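Treton Hard Oil for Interior Wood

Home > Finishes > Oils and Waxes > Treton Hard Oil

Available in 400 ml and 2000 ml cans. Clear, satin.

Treton Hard Oil is a penetrating finish for bare interior wood. It is made by Savolainen from linseed oil, a hard resin and a small amount of wax, thinned with a low-odor solvent. It goes on with a rag or brush, soaks in, and is wiped back before it gets sticky. What stays in the wood hardens over the following days and leaves a low satin surface that still feels like wood.

We stock it mainly for tabletops, shelves, stair treads, drawer fronts and small turned or cut pieces. It works on both softwoods and hardwoods. Light woods will warm up in color and go slightly yellow over the years, as they do with any linseed-based oil. If you want a pale floor or a pale table to stay pale, look at Vustora White Oil instead, which carries a little pigment to hold the color back.

Preparation

The wood must be bare, dry and free of dust. Old varnish or paint has to come off completely. Old oil can stay if it is sound and clean, but old wax cannot, and it is worth wiping the surface with mineral spirits to find out which one you have.

Sand in steps and stop at a medium-fine grit. Going too fine closes up the surface, and the oil has trouble getting in. Vacuum, then wipe with a clean, dry cloth. Tack cloths are fine as long as they don't leave residue.

End grain drinks far more oil than face grain and will turn darker. If you want the two closer in color, sand the end grain one grit finer than the faces. 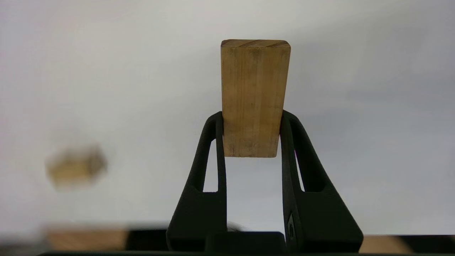 Always make a test piece from the same board, sanded the same way as the finished work. An offcut with both face and end grain on it tells you the most. Oil half of it, leave the other half bare, and look at it the next day in the room where the piece is going to live. Shop lights are usually bluer than the lights in a house, and plenty of color complaints come down to that.

Oak, chestnut and other woods high in tannin can go dark where they meet iron and moisture. Use synthetic pads between coats on these woods, never steel wool.

How to apply

Stir the can well. The resin settles to the bottom and looks like a thin brown jelly. It has to go back into the oil before you start, and stirring takes longer than you would expect on a can that has been sitting. Don't shake it.

Flood the surface and spread the oil along the grain. Watch for dull spots over the next few minutes and add more oil where you see them. When the wood stops taking it in, wipe off everything that is left, first across the grain and then with it. The surface should look damp, with no shine standing on top.

Leave it overnight. Rub lightly with a fine pad, wipe off the dust and put on the second coat the same way, using much less. Most furniture needs 2 coats. Stair treads, kitchen tables and desks can take one more.

For small parts, dipping is quicker. Lower the part into a jar of oil, let it sit until the bubbles slow down, lift it out and let it drip back into the jar. Wipe it dry and stand it on nails or a wire rack so that air reaches every side. Check the corners again after 90 minutes, as oil tends to creep back out of end grain and dry in beads. 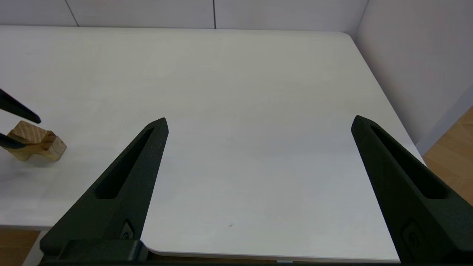
Drying times depend on the room. At normal room temperature with a window open a crack, the surface is dry to the touch by the next morning. In a cold basement it can take three times as long. If the first coat still feels tacky, wait. A second coat over a soft first one stays soft underneath, and the only real cure is to scrub it all back with mineral spirits and begin again.

The finish can be used gently after two days. Keep water, hot cups and tablecloths off it for two weeks.

Safety

Rags soaked in this oil can catch fire on their own when bunched up. Spread them out flat outdoors until stiff, or put them in a metal can of water with a lid. Do the same with used pads and sanding dust from oiled wood. Please don't skip this. Keep the can away from children, open a window while you work, and wear nitrile gloves if your skin is sensitive to solvents.

Product details

Maker: Savolainen
Type: solvent-thinned hard oil, interior use
Sheen: satin
Color: clear, amber in the can
Can sizes: 400 ml and 2000 ml
Application: rag, brush or dipping
Cleanup: mineral spirits
Storage: cool, frost-free, lid tight
Works over: bare wood, sound old oil, fully dry oil stain
Does not work over: varnish, paint, wax, shellac

The small can is enough for a coffee table or a set of shelves. The large one makes more sense for stairs and dining tables, but only if you will use it up within a season or so. Once opened, the oil starts to form a skin. Pour leftovers into a smaller jar and fill it close to the rim. If a skin does form, cut it out in one piece and strain the rest through an old stocking. The oil below is still good as long as it is thin and clear.

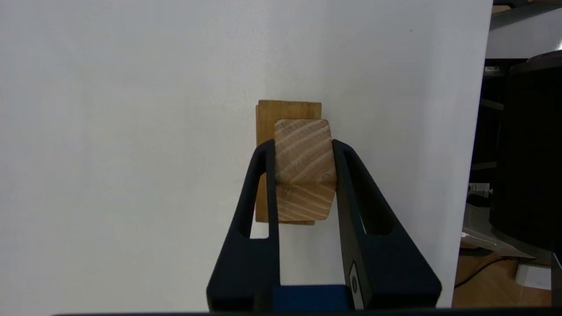
A light-colored wooden block in front of a darker board.

Choosing between our three oils

Treton Hard Oil is the all-round choice and the one we sell the most of. It gives a fair amount of protection against spills and can be patched without sanding the whole surface.

Vustora White Oil is for pale woods that should stay pale. It is thinner, gives less protection, and needs a fresh coat more often. It also shows lap marks if you let an edge dry, so work one board at a time.

Sarkum Bench Oil has no resin in it. It is cheaper, slower to dry and fine for tool handles, workbenches and shop shelves – anything that will be knocked about and re-oiled without much thought. We would not put it on a dining table.

All three can go over each other once dry, with one exception. The white oil should not be used as a top coat over Treton, where the pigment sits on the surface and looks chalky.

Care and repair

Dust with a dry cloth. For sticky marks, use a cloth wrung out in water with a drop of plain soap. Avoid glass cleaner, scouring powder and anything containing ammonia.

When the surface starts to look gray or dry, usually near the edge where people rest their arms, wash it, let it dry overnight and rub in a very thin coat of oil. Buff it right away. There is no need to do the legs every time you do the top.

White rings from hot cups often fade on their own. If they don't, rub the spot along the grain with a fine pad dipped in oil, going a little past the ring on all sides. Deep scratches need sanding. Feather the sanded area out, oil it, and expect it to look lighter than the rest for a few months.

Customer reviews
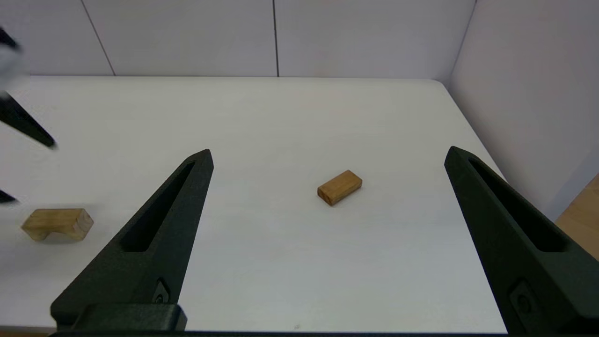
Ordered the small can for a set of birch shelves and came back for the large one when I did the stairs. Coverage is as good as the page says. My only complaint is the lid, which bent the first time I opened it and has never sealed right since. I keep the oil in canning jars now. Drying took two full days in my garage, so plan for that if you don't have heat.

Reply from the shop: Thank you for the note on the lid. A wide paint key, moved along the rim a little at a time, opens these cans without bending them. We carry them under Brushes and Tools. Jars are fine, but please label them and keep them out of the sun.

Shipping and returns

Oil ships by ground only. Unopened cans can be returned for a refund. We can't take back opened cans, though we are glad to help by email if something has gone wrong with a finish. Send us the wood species, the last grit you used and how long you waited between coats.

Safety data sheets for both can sizes are sent on request.

Page last updated 14 April 2024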